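Rimantas Žukauskas, Judge and Law Teacher: Life, Family, Career and More

Rimantas Žukauskas is a retired judge, law teacher and writer who spent most of his working life on the bench in Pullby. He is best known for his plainly written rulings on tenancy and small property matters, and for a handbook on courtroom manners that many young lawyers in the district still keep in a desk drawer. He sat for most of his career at the Kundomside District Court, where he was presiding judge in his last years of service.

Early life and family

Žukauskas grew up in Dzene, a small river town, as the younger of two sons. His father repaired clocks and his mother kept the books for a grain merchant, and he has often spoken very fondly of the evenings when she read the local court notices aloud at supper (he says he learned the word "plaintiff" before he could ride a bicycle). He went to the town school and then studied law at Jasach, where he paid his way by copying documents for a notary. He met his wife, a piano teacher, while he was still a student. They have two daughters, one of whom also practices law.

Career

After his studies he worked as a clerk and later as an advocate, mostly for tenants and small shopkeepers. He was appointed to the bench at Kundomside and stayed there, turning down a seat on a higher court because he did not wish to move his family away from Pullby.

His best remembered case is the Mill Lane matter, in which 78 households disputed a change to their leases. The hearings ran through a long, wet March, and the ruling came to only 11 pages, which was thought very short at the time. He wrote it so that every household could read it without paying somebody to explain it, and parts of it are still handed out to first-year students at Jasach.

As presiding judge he moved the opening of the morning list to half past eight, had the old paper registers properly indexed, and started a free advice evening that continues to this day.

Writing and teaching

His handbook, Standing Up and Sitting Down, runs to 377 pages and covers everything from how to address a witness to what to do when one has lost one's notes. The first printing was a modest 200 copies, and it sold out before the summer. He also taught evening classes in civil procedure for many years and was known for marking papers in green ink and for giving long, kind comments even to the weakest of them.

Personal life

Žukauskas lives in Pullby with his wife. He keeps bees, sings bass in a choir and still answers letters from former students by hand.

Contact | Copyright Pullby Lives | Back to top

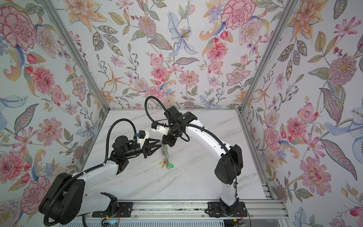
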